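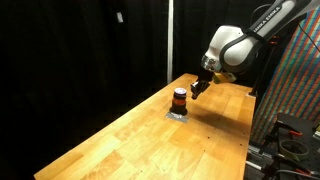
Jars on the workbench: which tips are worth the bother

Every few months somebody passes me a list of clever things to do with old jars and butcher-block worktops, and every few months I try some of them and get cross. What follows is the result of a good many evenings in the workshop and a fair amount of sticky residue. I have kept the tips that did something. I have also kept a few that did nothing, so you can stop feeling guilty about not trying them.

Does a wooden bench need a mat under the jar?

For a dry jar of screws, no. Put it down and get on with your life. For anything that can creep down the outside of the glass (wax, stain, glue, yeast extract, oil) then yes, I have come round to it. A dark ring on pale strips of wood is a nuisance to get out, and the paler the strip the worse it looks.

What you don't need is a special mat. The catalogue from Kernthorpe has one in its November pages with a raised lip and a paragraph about airflow. I bought it. The lip caught my sleeve twice in the first evening and then the jar, and I was wiping up walnut stain until bedtime. A flat patch does the same job with no edge to trip over. I use an offcut of thin rubber, or a few strips of grey cloth tape laid side by side. Tape is cheaper and stays put, but don't leave it down for a year and expect it to come up clean. Mine left a gummy outline which took white spirit, a plastic scraper and a lot of muttering.

If you go the tape route, change it when the corners begin to lift. Fluff gets under there, then grit, and grit under a heavy jar is sandpaper.

Stuck lids

The advice on stuck lids is mostly theatre. I tried what I could on the same sort of small screw-top jar, gummed up on purpose with syrup and left on a shelf.

Tapping round the rim with a spoon handle: worked on some, but it dents thin metal lids and after that they never seal properly. 

Hot water over the lid: good, if you can keep the water off the label and you don't mind warming whatever is inside. No use for wax, obviously, unless you wanted soup. And never do it to anything with solvent in it.

Rubber band round the rim: better than I wanted it to be. A wide one, doubled over. The thin red ones the postman drops just roll off.

Holding the jar upside down and slapping its bottom: I could detect no effect beyond a sore hand.

The gadget with the adjustable jaws: fine on big jars. On a narrow one it slips, and you end up gripping the whole business against your chest. A damp cloth and a firm wrist did as well and takes up less of the drawer.

Better still is not letting it stick. Wipe the thread of the jar before you put the lid back. It takes a moment and I forget it half the time.

Dark glass or clear?

I was told firmly by Gaétan Lévesque, who repairs chairs in Cirkby and is right more often than I like, that anything kept on a sunny bench belongs in dark glass. I thought this was fuss. So I left shellac flakes in a clear jar and a brown one on the windowsill for most of a summer and could see no difference at all when I came to use them. He says a summer is not long enough. Perhaps. With oils I'm more inclined to believe him, and I now keep walnut oil in brown glass in a cupboard, where the colour of the glass can't be doing much anyway.

The trouble with dark glass is that you can't see what's in it. People who sell sets of matching dark jars never mention this. Label the body, and label the lid as well if the jars live in a drawer, because from above they are all the same jar. A band of bright label right round the middle is more use than a neat little square on the front: it can be read whichever way the jar has been put back. Pencil on masking tape lasts longer than you would think. Felt tip on masking tape turns to a purple blur the first time oil touches it.

Coloured lids as a code

Every tidy-workshop page recommends this. Red for stains, green for oils and so on. I lasted a fortnight. The lids wander, you run out of green, somebody borrows a red one for jam. If you live alone and buy your lids in packs of 64, you might keep it up. I went back to writing on things.

Looking after the top itself

There is a great deal of nonsense written about butcher block. Mine is from Broltley, second-hand, with a row of small holes along one end that a previous owner drilled for reasons of their own. I've been told to fill them with sawdust and glue. I did two. They are now two pale spots that draw the eye far more than the holes did, so I left the others alone. A cocktail stick clears the crumbs.

Oil: thin coats, wiped off properly. The wiping off is the bit people skip, and it is why their benches feel tacky. Give it a quarter of an hour and rub it back with a dry rag until your arm complains. Spread the rag flat outdoors to dry afterwards, or put it in a metal tin of water with the lid on, because an oily rag scrunched up in a bin can catch fire by itself. That is one old warning I won't argue with.

Lemon and salt: smells pleasant. On the rings I tried it on, it lightened the wood all round the stain and left the stain. Fine sandpaper along the grain did it in a fraction of the time. I use 100 grit for a bad mark, then something finer, then oil.

Mayonnaise on white rings: I have tried it, I will not be trying it again.

Steam from an iron for dents: this one does work on bare wood, to my annoyance. Damp cloth, hot iron, short presses. It won't mend a cut, only a dent, and you will need to sand off the fuzz.

Light over the bench

A bright lamp from one side shows up every scratch and every bit of dried glue, and that is just what you want when cleaning and very tiresome when working, as your own arm throws a shadow over the thing you are trying to see. Two weaker lamps, one either side, beat one strong one. I held out against this for years on grounds of cost.

Hanging something dark and heavy behind the bench is supposed to make small parts easier to see. I can only report that it stops me being distracted by the shelves. It also collects dust like nothing else in the house. Shake it outside, and not in a wind.

Things I'd leave in the shop

The Villalobos jar rack, 14 slots, lovely to look at and a finger's width too narrow for the jars most of us have. Measure first.

Any bench wax that promises 999 wipes. Who was counting, and what with?

Silicone lid covers. They fit for a month, then they fit something else.

Still to test: someone has written in to say that a smear of petroleum jelly on the thread keeps glue jars from sticking. I have one done and one left plain, both on the shelf over the vice, and I'll open them when I next need glue.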